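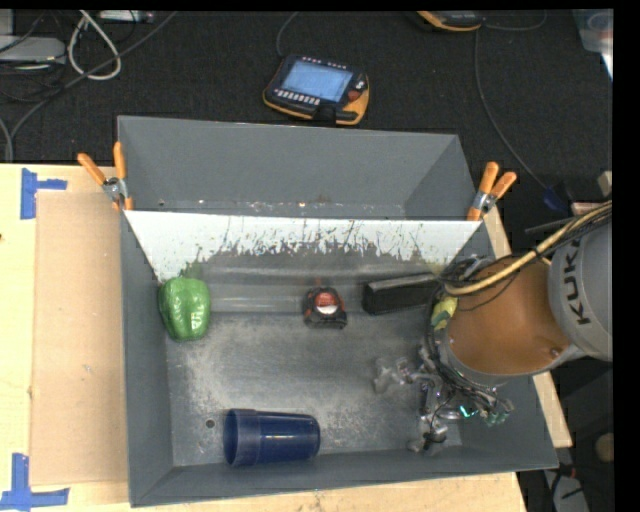
4. Where households keep their vegetables, and for how long

4.1 The kitchen diaries

We turn now to the part of the study that gave us the most pleasure to read, and which took by far the longest to code. As set out in the previous section, households in Davbridge and Fultport were asked to keep a kitchen diary for 40 days, writing down each fresh vegetable as it came into the home, where it was put, and what became of it in the end. We had feared that people would tire of this after the first week or so. Some did, of course, and their entries grow shorter and shorter until a whole day's cooking is recorded as "soup". But a good many kept going with real patience, and several wrote so fully about their pantries, window sills and cold back porches that we found ourselves reading passages aloud to one another over lunch.

After removing entries in which the vegetable could not be identified, we were left with 2,507 usable records. Each was given a storage place (refrigerator drawer, refrigerator shelf, worktop or bowl, cupboard, unheated room, or other) and an outcome (eaten, partly eaten, given away, fed to animals, composted or binned). Where a diarist had written that something was "still there", we left the outcome open, and these records are not used in the comparisons below.

4.2 Peppers as a middle case

It will help to begin with a single vegetable before moving to the larger groupings. We chose the sweet pepper, and the green pepper in particular (Figure 3), because it sits rather awkwardly between the two habits that run through the diaries. Root vegetables and onions were treated by nearly everyone as things that look after themselves, to be put somewhere dark and thought about later. Salad leaves were treated as things that need watching. Peppers were treated as both, sometimes within the same household and in the same week, depending on who had done the shopping and how full the refrigerator happened to be.

Figure 3. Green pepper in a large grey bin.

In Davbridge, where most of our diarists bought their vegetables from the covered market, peppers tended to come home loose and to be left out on the worktop, often in a bowl with lemons or tomatoes. One diarist explained that a pepper in the bowl "asks to be used", whereas a pepper in the drawer has to be remembered. In Fultport, where the weekly supermarket trip was more common, peppers mostly went straight into the refrigerator drawer, quite often still in the packet they were sold in, and they stayed there longer. We do not wish to make too much of the difference between the two towns. Fultport kitchens were larger on the whole, and their refrigerators larger too, and it may simply be that people put things where there is room for them.

What interested us more was the half pepper. A whole pepper, wherever it was kept, was usually eaten. A pepper that had been cut, with one half used and the other wrapped or set on a saucer, had a much less certain future. Diarists wrote about these halves with a kind of fond guilt, and it is here that the words "meant to" appear most often in the whole collection. Several households had worked out their own remedies. The most common was a tub or bag in the freezer into which all odd halves were chopped, to be tipped into a stew or sauce later on. Another, which we met in both towns, was to keep one shelf at eye level for anything already cut, and to look there before starting to cook.

4.3 Seeing and forgetting

The same pattern, once we had noticed it in the peppers, could be traced through much of the rest of the material. Of the households that completed a diary, 70 also answered our closing questions, and we asked them to tell us, in their own words, why food had gone to waste. Very few blamed the quality of what they had bought. They spoke of forgetting, of plans that changed, of visitors who came or did not come, and above all of not seeing what was there. This agrees well with what the diaries themselves suggest. Vegetables kept in plain view were used sooner, even where the place was, strictly speaking, a little too warm for them.

We should be careful on this last point. A warm worktop in August is a very different thing from the same worktop in winter, and our diaries were kept in the cooler part of the year. A reader who moved every vegetable out of the refrigerator on the strength of our findings might well be disappointed by the summer. There is also the matter of who agrees to keep a diary in the first place. People who are willing to write down the fate of each carrot are probably people who already think about such things, and the amounts wasted in our records are likely to be lower than in the two towns as a whole.

4.4 Follow-up visits

To set the written record beside the kitchens themselves, we made follow-up visits to 5 of the households. These were relaxed affairs, usually with tea, and we asked only to be shown where things were kept. In every one we were taken first to the places the household was proud of and only later, with some laughter, to the drawer at the bottom of the refrigerator. The notes from these visits are taken up in Section 5, where we consider what a household might change without spending any money.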